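Section 4 – Setting up the folding table

Read 4.1 before you touch the fabric. Applies to the Brememgate shop and the Stenico overflow room, same steps for both. Questions to Waraporn Wattanapong, mornings only.

4.1 Before you start

You need:
Dry microfibre cloth
Spray bottle, plain water
Lint roller
Folding card (the grey one, not the old Useck card – sizes are wrong on it)
Tissue paper
Order sheet

Wash hands. Rings and watches off. No hand cream before pale colours.

4.2 Table

1. Clear everything off. Pens as well.
2. Spray the cloth, not the table. Wipe from the back edge towards you.
3. Dry with the other side of the cloth. Run your palm over it, if it drags do it again.
4. Check the edges for snags. Tape over any you find and tell Hideaki Fujimoto.
5. Lamp on. Leave it where it is.

CAUTION: No polish. No bleach spray. Both come off on fabric and we had 2 tablecloths back from Bunnag with marks on in April.

4.3 Laying out

1. Take one item only from the crate. Rest stay covered.
2. Open it fully, face down.
3. Smooth from the centre outwards with flat hands. Dont pull at the corners.
4. Lint roller, one direction.
5. Turn over, look again. Marks, pulled threads, loose hems.
6. Anything wrong – stop, fold it once, put it in the returns tray with a slip. Write what is wrong and where.

Note: large pieces can hang over the front edge, never the back. They slide off and end up on the floor.

4.4 Folding

1. Card in the middle, short side towards you.
2. Left side over the card. Right side over the left.
3. Bottom edge up to the top of the card. Slide the card out.
4. Fold once more. Tissue goes inside the last fold, not round the outside.
5. Press with your palm. No iron at this stage.

Fold looks crooked? Open it right out and start again, half-fixing leaves a crease.

4.5 Colours and the table top
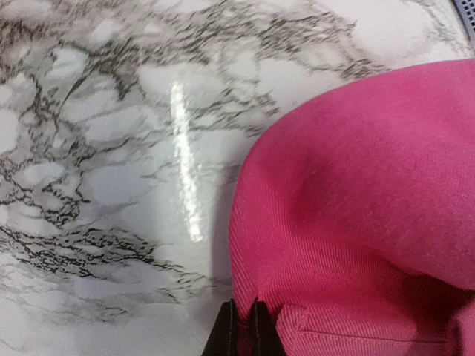

Lint and stray threads are the main reason parcels get sent back, so check the table top between every item. Plain tops are easy. On the marble-patterned ones a dark thread sits in among the veins and you will miss it, so go by touch as well as by eye. Strong colours like pink stand out well against the white and grey, so the outline of the piece is easy to follow when squaring up. Watch for glare, a shiny top throws back a bright streak and hides whatever is in it. Move your head to one side and look agian.

Pale items: put a sheet of dark paper underneath before step 1 of 4.3. Paper is on shelf 202. Put it back.

4.6 Finishing

1. Tick the order sheet. Initial it.
2. Folded item into the tray, fold facing you.
3. Wipe the table before the next colour.
4. Full tray goes to Uthai Prasertsri for bagging – before 3 pm or it waits until the morning.

CAUTION: Do not stack trays. Bottom layer creases and has to be done again.

Spare cards and tissue: cupboard 324. Last pack of tissue, tell Waraporn before you open it.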